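Escobedo to Brilberg by the gorge road: direction of travel and fuel

Posted in Road trips and self-drive

Olga Sequeira
We have a standard two-wheel-drive rental and plan to drive from Escobedo to Brilberg in January, with one night in between. The map shows two options: the paved highway over the plateau, and the gorge road through Jestivero, which is longer but passes the falls and both viewpoints. Is the gorge road passable in a low car in January, and is there fuel between the two towns? Also, does it matter which direction we drive it? The rental contract excludes damage on unpaved roads, so I need to know how much of it is gravel.

Catarina Barros
Drove it in January in a compact hatchback. The surface is paved from Escobedo to Jestivero. After Jestivero there are 36 km of graded gravel, then pavement again to Brilberg. The gravel is passable in a low car when dry. After heavy rain the ford below the second viewpoint can close, and a notice is posted at the Jestivero turnoff when it does. Check it before you commit, as there is no side road out of the gorge.

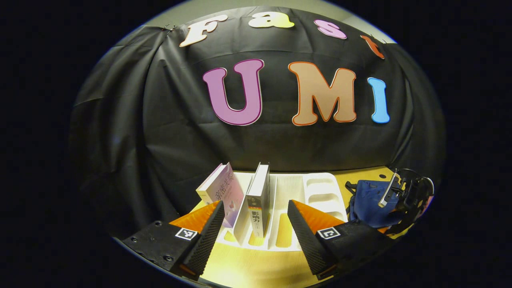 Fuel is sold at Escobedo and Jestivero only. The Jestivero pump closes at 5 p.m. and did not take cards when I was there. Fill up at Escobedo regardless.

On direction, go south to north, as you have it. The viewpoint pull-offs are on the right side of the road, so you avoid crossing traffic on blind curves. The pass is at 1499 m and is often in fog until mid-morning. Sleep at Jestivero and leave after 9.

Your contract is a separate matter. If it excludes unpaved roads, the gravel section is excluded. Ask the rental desk for written permission or drive up to the falls from Jestivero and return the same way. The falls are before the gravel starts.

ketau_523
just take the highway, gorge is overrated. parking at the falls was 200 and they wanted cash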